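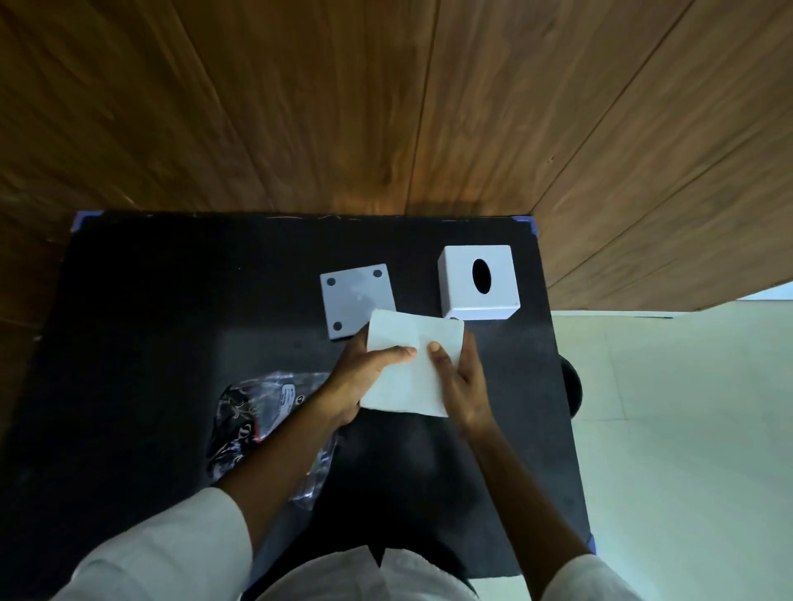 Folding the tissues to fit the cube. The plate is on the left and the box is behind.

Tissue Boxes and Refills: a Short Gallery

These pages are for anyone who has bought one of the small cube tissue boxes and a bag of refill tissues and wants to see how the two go together. The box was lent by Chiharu Chiba, who has had the same kind on her desk at Clustton for years. The notes are by Lorna Munro. Click on any picture for the larger version.

The box

White, with slightly rounded edges and an oval opening in the top. It was bought from Tsuji in January and is sold as a desk size, so a full-size pack of tissues will not go in flat. The matt finish marks easily if you have hand cream on. A damp cloth is enough to clean it.

The flat plate

Square and white, with a round mark near each corner. Keep it beside the box while you are filling, as it is easy to put down somewhere and lose under the wrapping. Mine spent a week in a drawer with the tea towels.

The tissues

Bagged tissues are cheaper than boxed ones and take up less room in the cupboard. A bag of 185 fills a cube of this size more than once. Take out a small stack, square up the edges on the table and fold it so that it is a little narrower than the box. If the stack is too thick the first few tissues tear as you pull them. Take some off and try again.

A few creases do no harm. What matters more is that the loose edge of the top tissue is facing up, so that you can find it through the opening.

The bag

Open it along one end and leave the rest alone. What remains can then be folded over and held with a clip or an elastic band. I have tried cutting down the side and the tissues slide out every time the bag is moved.
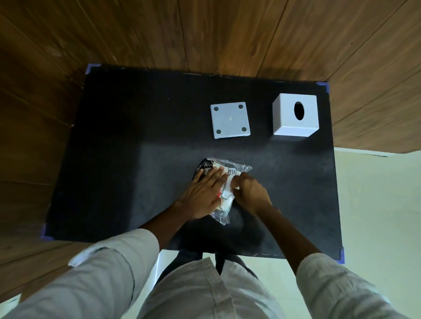 If the bag has a label stuck on the side, keep it until the tissues are finished. It is the easiest way of getting the same ones again, and shops change their packets often. Grirkedico used to do a softer tissue in a very similar bag and I have bought the wrong one twice.

A dark surface is good for this job. White tissue and white parts show up well against it, and you can see any fluff that needs wiping up afterwards. If you work on a mat on the floor, tape the corners down first.

Filling

Hold the stack with both hands, thumbs on top, and lower it in without bending the ends. Pull one tissue up through the oval and tug it once or twice. It should come out with one hand while the box stays where it is. On a very smooth desk a light box can lift with the tissue, and a bit of non-slip liner underneath will stop that.

Sizes

Stinditness list the cube in 3 sizes. The middle one is the size used for these notes. The smallest is really for a bedside table and needs the tissues folded once more, which makes them awkward to pull.

More galleries: drawer dividers, cutlery trays, bathroom shelves.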